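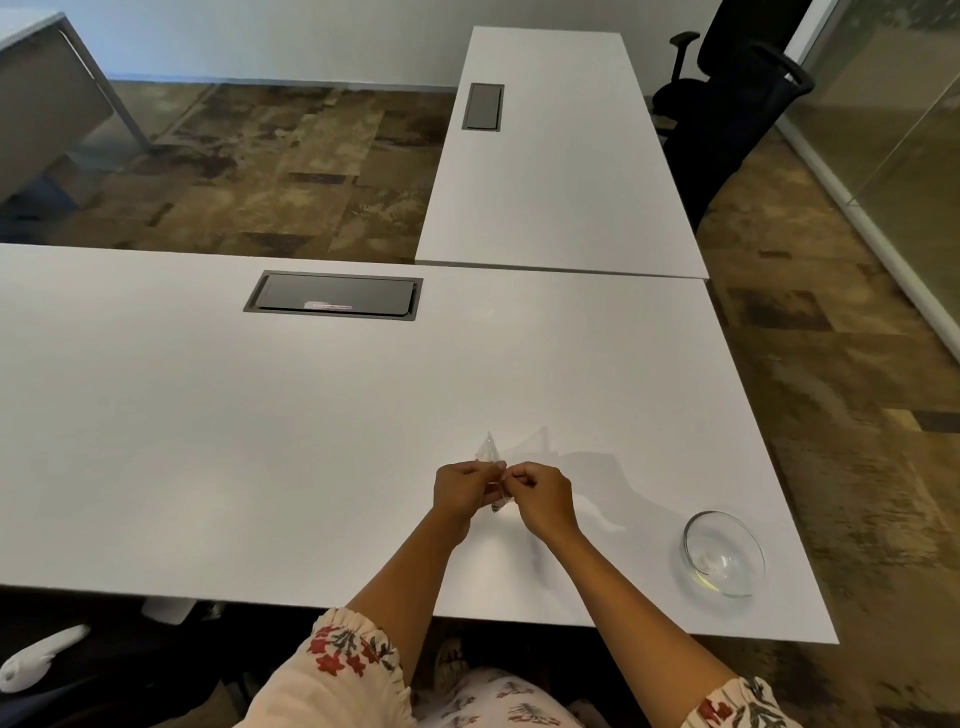
Clear film at the desk, one piece in hand and a flat sheet beside it.

Packaging waste reduction, Girkthorpe site
Progress report to the Hallberg fund
21 October 2026

Short version first as I know you have a pile of these. We are on track for the second payment milestone, behind on the cold store, and under on spend. Details below, sorry for the state of it, the quarter end stock take landed the same week.

What got done

Soft plastic collection is running in all 4 packing rooms. Was supposed to be 3 by now so we are ahead there. Bags are swapped at shift change, weighed, logged on the sheet by the door. The log has gaps in August when the scale was out for repair — we used the old one from receiving, which reads heavy, so please treat the August weights as a ceiling. Have marked them in the spreadsheet in yellow.

Paper void fill replaced the air pillows on all the small parcel lines. Packers were slow with it the first two weeks, back to normal speed now. One complaint from the night shift about dust off the rolls. We switched to the coated roll and have had no further complaints.

Pallet wrap: moved from the old gauge to the thinner one on outbound. Ronia trialed it on their inbound side and accepted it. Two loads shifted in transit, both were tall mixed pallets, so tall mixed stays on the old gauge until we have a better wrap pattern. Everything else has gone over.

Numbers

Film purchased is down 25 percent against the same quarter last year. Target for the full grant period is 30 so we are most of the way, but the easy part was the air pillows and thats now used up. I would not draw a straight line from here.

Volume of parcels shipped was close to flat, so the drop is not just a quiet quarter.

What did not get done

Cold store. The liner film there has to take condensation and the recycled grade from Galanis split at the seams. They have sent a second grade, it is in the building, test has not started. Waiting on a free bay. Realistic date is end of next quarter, which misses the date in our plan. Asking for that one milestone to move, nothing else.

Signage in the break rooms. Printed, not up. Will be up.

Staff survey. Went out, low response, mostly people who already like the project. Will redo on paper at shift start and keep it to one page.

Money

Underspent. The baler came in below quote and the training hours were covered inside normal shifts. Would like to hold the difference for the cold store test instead of returning it now — can send a revised budget line if you need it in writing. No new equipment requests.

Collection costs are as planned. The hauler put up the rate for contaminated loads, we had one rejected for tape and labels. Labels are the real nuisance, the small shipping ones espcially. Put a scraper and a bin at each bench, no rejections after that.

Next quarter

Start the cold store test with the second Galanis grade.
Wrap pattern for tall mixed pallets, with Ronia.
Signs up, survey redone.
Get a proper calibration date for the scale into the maintenance calender.

Need from you: a yes or no on moving the cold store milestone, and whether the weights sheet is okay in its current format or you want it in your template. Attachments are the weights sheet and the purchase summary. Invoices to follow, accounts has them.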